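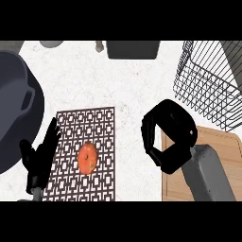 Figure 2. Round orange fruit on a lattice-patterned mat. Computer render: Kariuki.

4.2 Coming back a second time

We turn now to the part of the study we most enjoyed working on, the long gap between a person's first evening at Endard and their second. Endard is the young adults' cultural circle in Barnier, open to anyone from 18 to 35, and its program runs from poetry readings and gallery trips to choir, film nights and a very loud quiz. Getting people through the door once has never been hard. Over the study period the sign-in book recorded 1,149 separate names, a wonderful number for a town of this size, and roughly 800 of those appear only once.

On a first reading that looks like failure, and two of the organisers we interviewed said so quite bluntly. We came to see it differently as the interviews went on. Many one-time visitors had come along with a cousin or a flatmate who was already a regular, had a good night, and still thought of the circle as a place that was theirs if they wanted it. One woman, who had been to a single film screening, described herself to us as a member. She knew the name of the choir leader and had recommended the gallery trips to people at work! The sign-in book has no way of showing this kind of loose belonging, and earlier studies built on attendance counts will have missed it too.

What, then, did the returners have in common? Age and distance from the venue told us very little. Students came back at much the same rate as people in full-time work, and those who had to change buses at the hospital were if anything a touch more faithful than those who could walk. The type of event mattered more. People whose first evening was a talk or a screening tended to drift off, while people whose first evening gave them something to do with their hands or their voice (the open choir, the printmaking night, the set-painting for the winter revue) were far more likely to turn up again within 6 weeks.

The interviews help to explain the pattern. At a screening you sit in the dark beside a stranger and then the lights come on and there is a bit of shuffling about with coats. At the open choir you've already stood next to the same alto for an hour and a half, got the same bar wrong together and had a laugh over it. Several people used nearly the same words for this: they felt they had been "let in on something". We were delighted by how often the small mistakes came up, and how fondly. A tenor who had joined in May told us that his strongest memory of the whole year was coming in early on the last verse and hearing half the row follow him.

Zinash Habte, who coded the interviews with us, suggested a useful pair of terms at this point, and we have adopted them for the rest of the paper. A "watching evening" is one in which the visitor's presence makes no difference to what happens. A "joining evening" is one in which it does, even slightly. The line between them isn't fixed by the type of event. The quiz was a watching evening for anyone placed at a full table of old friends, and a joining evening for anyone put at a mixed one. Likewise, the talk on migrant theatre at Celtum Hall became a joining evening partway through, when the speaker handed out scripts and had the back rows read the crowd scenes aloud.

This last case deserves more space than we can give it. The Celtum talk had the highest return rate of any spoken event in the program, and the speaker had planned no such thing. She told us that her slides had frozen and she had a bag of photocopies with her. The organisers picked up the idea at once and have since asked other speakers to bring something to be read, sung or passed around. Some were keen and some were not. A local historian refused outright, gave a plain lecture with plenty of dates, and filled the room anyway, so we would be wary of turning the finding into a rule.

We should also note a group that our terms fit poorly. A small number of people came to watching evenings only, month after month, always sat near the door and told us they liked it that way. Two of them had been coming longer than any of the current organisers. They spoke about the circle with real warmth, and one had kept every printed program since the first season in a shoebox, which she very kindly lent us. Those programs are the main source for the history given in section 4.3.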